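Clenley Family Journal: Set-up Guide
Section 4: Building a remembrance timeline
Last updated: November

Section 3 covered the binder and the two kinds of cards. This section explains how to turn a box of journals, letters and loose notes into a timeline of one person's life. Set aside a Saturday morning for steps 1 to 4. The rest can be done in short sittings.

Before you start, have ready:
- the Clenley binder with the dividers in place
- dated cards (white) and undated cards (cream)
- a pencil
- the journals or notes you plan to read

4.1 Reading and marking

1. Choose one journal to begin with. It doesn't have to be the earliest.
2. Read it through once without writing anything down.
3. Read it again and put a pencil tick in the margin wherever you want a card.
4. Stop when you have 18 ticks. That is one divider's worth.

CAUTION: Do not use sticky notes on old paper. The glue stays behind and can lift ink when the note is removed.
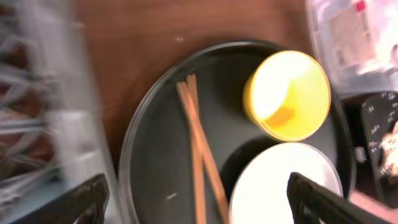
5. Write one card for each tick. Put the date at the top left, then who was there, then what happened, in that order. Keep to small, plain things where you can. A yellow bowl tipped up beside a white plate is a good enough subject for a card if it brings back a kitchen and the person who cooked in it. Each card holds up to 300 words, but most people write far less.

6. If you don't know the date, use a cream card and write what you do know: a season, a house, a school year.

NOTE: Leave the back of every card blank. Other family members will need it in 4.3.

4.2 Placing the cards

7. Lay out the white cards in date order, oldest on the left.
8. Add the cream cards between them. A cream card may sit in a gap for months before someone can place it. 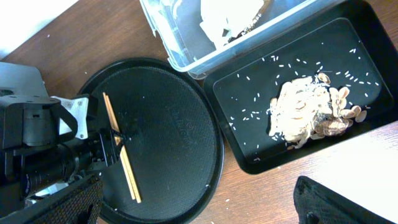 9. Copy any wording from the source exactly as it stands, including spelling mistakes and odd abbreviations. Put a question mark in brackets where you can't make out a word. The same goes for lettering on belongings. If it is like the faint raised lettering in the middle of a round black tray, present but not legible, write "lettering, not read" on the card and go on. Do not guess at a maker or a place name. A guess in ink becomes a family fact within a few years.

10. Number the cards in pencil, bottom right. Leave gaps in the numbering (10, 20, 30) so that later cards can be slipped in.

CAUTION: Do not number in ink until the whole timeline has been read aloud at least once.

4.3 Sharing the timeline

11. Pick a reader. This should be someone other than the person who wrote the cards.
12. Read aloud from the first card to the last. Anyone may ask the reader to stop.
13. When a listener remembers an event differently, don't correct either version. 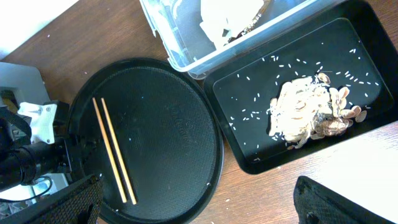

Write the second version on the back of the card with the listener's initials, and leave the front alone. Both will be kept. If a third version comes up, start a new card and clip it behind the first.

14. Some cards will be hard to hear, particularly those from an illness or a last winter. Move these behind the gray divider before the reading if you want to. They keep their numbers and can be put back at any time.

4.4 If you can't continue

15. Close the binder and write the number of the last card inside the front cover. There is no need to finish a divider. 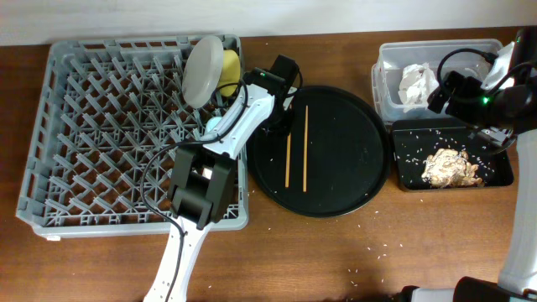

Trygve Magnusson wrote to us that he stopped at card 296 and left the binder shut all winter, and that when he opened it again he started with his mother's side of the family and found that easier. We have since added a second inside pocket so that a timeline can be started from either end.

16. When you come back, read the last three cards before writing a new one.

NOTE: Replacement cards are sold in packs under order code 807. White and cream cards are packed separately.

Related sections
- Section 3: The binder and the cards
- Section 5: Letters, prayers and other loose papers
- Section 6: Making a copy for a brother or sister
- Borghild Rønning: How I read my father's journals
- The Merkside reading group: dates and times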